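Acta de la reunión del Grupo de Trabajo sobre Incidentes Fronterizos

Fecha: 24 de enero de 2020
Carácter: ordinaria
Documentación previa: informe semestral de incidentes, borrador de nota verbal, propuesta de calendario de patrullas, ficha presupuestaria

## 1. Apertura y aprobación del acta anterior

Se abre la sesión con quórum. La presidencia da lectura al orden del día y propone adelantar el punto relativo a la nota verbal, por depender de él la redacción del calendario. Se acepta sin votación.

El acta anterior se aprueba con dos correcciones: en el apartado 3 se sustituye «línea de separación» por «línea de demarcación provisional», y en el apartado 5 se suprime la referencia a un anexo que no llegó a distribuirse.

## 2. Borrador de nota verbal sobre el paso de Mendier

La secretaría presenta la tercera versión del borrador. El texto solicita a la otra parte aclaraciones sobre el cierre unilateral del paso de Mendier durante el mes de julio y sobre la retención de mercancía en tránsito con documentación en regla.

La asesoría jurídica formula tres observaciones:

- El segundo párrafo califica el cierre de «incumplimiento grave». El acuerdo de tránsito vigente no define esa categoría y se recomienda «incumplimiento» a secas, con cita del artículo aplicable.
- La petición de indemnización carece de base mientras no concluya la verificación de los expedientes. Procede una reserva de derechos.
- El plazo de respuesta de siete días es inferior al habitual. Puede mantenerse si se formula como ruego.

La representación de aduanas discrepa de la segunda observación. Indica que los expedientes verificados son ya 64 y que la muestra permite cuantificar al menos una parte del perjuicio. La asesoría jurídica responde que una cuantificación parcial puede interpretarse como renuncia al resto. Tras el debate se opta por la reserva de derechos, con mención expresa de que la cuantificación se remitirá por separado.

**Acuerdo 2.1.** Aprobar el borrador con las observaciones jurídicas primera y segunda. El plazo se mantiene, con la fórmula «se ruega».

**Acuerdo 2.2.** Remitir la nota por conducto ordinario. No se dará publicidad al texto hasta que conste acuse de recibo.

## 3. Informe semestral de incidentes

Se examina el informe elaborado por la secretaría. El registro contiene 1.282 entradas, de las que 13 fueron elevadas al mecanismo bilateral de consulta. Las demás se resolvieron en el nivel de los puestos locales o se archivaron por falta de contraste.

La representación de defensa objeta la metodología. Señala que el registro mezcla sobrevuelos, cruces de pastoreo y discrepancias documentales bajo un mismo código, lo que impide comparar el semestre con el precedente. Propone una clasificación en cuatro familias. La secretaría no se opone, pero advierte que la reclasificación retroactiva exige revisar las fichas una a una y que no dispone de personal para ello antes del próximo informe.

En cuanto a los casos elevados, se deja constancia de lo siguiente:

- Siete siguen pendientes de contestación de la otra parte.
- Los restantes cuentan con respuesta, aunque en dos de ellos la traducción recibida no coincide con el original en lo relativo a la hora del suceso.

Se discute si la discrepancia horaria obedece al cambio de huso. La asesoría jurídica pide que no se prejuzgue la causa y que se solicite traducción certificada.

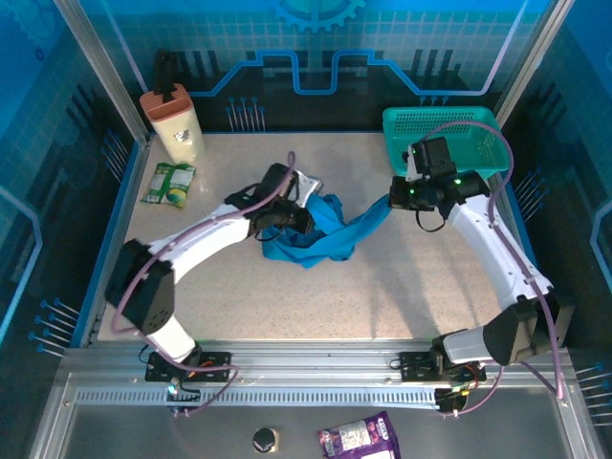
*Dos brazos robóticos blancos sobre un raíl común de aluminio.*

**Acuerdo 3.1.** Adoptar la clasificación en cuatro familias para las entradas nuevas. La reclasificación retroactiva queda aplazada.

**Acuerdo 3.2.** Solicitar traducción certificada de las dos respuestas citadas.

## 4. Calendario de patrullas coordinadas

La representación de defensa expone la propuesta para los sectores de Wekell y Lavell. El calendario prevé patrullas en días alternos, con notificación previa a la otra parte a través de la línea telefónica entre puestos. En Wekell no se plantean dificultades. En Lavell la pista de acceso queda impracticable con nieve y la propuesta contempla suspender el servicio, sin sustitución por medios aéreos, para evitar nuevas quejas por sobrevuelo.

La representación de interior manifiesta que una suspensión completa deja sin cobertura las dos aldeas situadas al norte de la pista. Plantea mantener un puesto fijo reducido. Defensa contesta que el puesto existente no reúne condiciones de habitabilidad - la caldera está fuera de servicio - y que su reparación no figura en la ficha presupuestaria.

Se pregunta si el Protocolo Kalniņš obliga a notificar también las suspensiones. La asesoría jurídica entiende que sí, por analogía con la cláusula sobre modificaciones de itinerario, si bien reconoce que el texto no lo dice de forma expresa y que la práctica de la otra parte ha sido desigual.

**Acuerdo 4.1.** Aprobar el calendario de Wekell en los términos propuestos.

**Acuerdo 4.2.** Devolver el calendario de Lavell para que incorpore una alternativa con puesto fijo y su coste.

**Acuerdo 4.3.** Notificar las suspensiones, dejando constancia de que se hace sin reconocimiento de obligación.

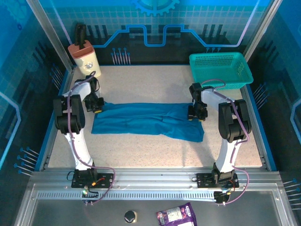 La alternativa del puesto fijo deberá presentarse con dos supuestos de dotación, uno de servicio continuo y otro diurno, y detallar en ambos el suministro de combustible y la evacuación sanitaria. Interior facilitará los datos de población de las aldeas. Defensa pide que conste en acta que el supuesto continuo le parece inviable con la plantilla actual.

## 5. Ficha presupuestaria

Se informa de que la partida de traducción e interpretación está agotada y de que las traducciones certificadas del acuerdo 3.2 deberán imputarse a gastos generales. La intervención no formula reparo, siempre que el gasto se tramite en expediente único.

Queda pendiente la renovación del contrato de mantenimiento de la línea telefónica entre puestos. La oferta recibida no desglosa los repuestos. Se pedirá subsanación antes de elevarla a la firma.

**Acuerdo 5.1.** Autorizar la imputación a gastos generales.

## 6. Ruegos y preguntas

La representación de aduanas ruega que la documentación se distribuya con mayor antelación. La secretaría toma nota.

La representación de interior pregunta por el estado de la señalización provisional en el sector de Mendier. Se responde que los hitos retirados para las obras de drenaje no se han repuesto y que la reposición requiere presencia de ambas partes. No hay fecha fijada.

Sin más asuntos que tratar, se levanta la sesión. La próxima reunión se convocará una vez recibido el acuse de la nota verbal.

La secretaría del Grupo de Trabajo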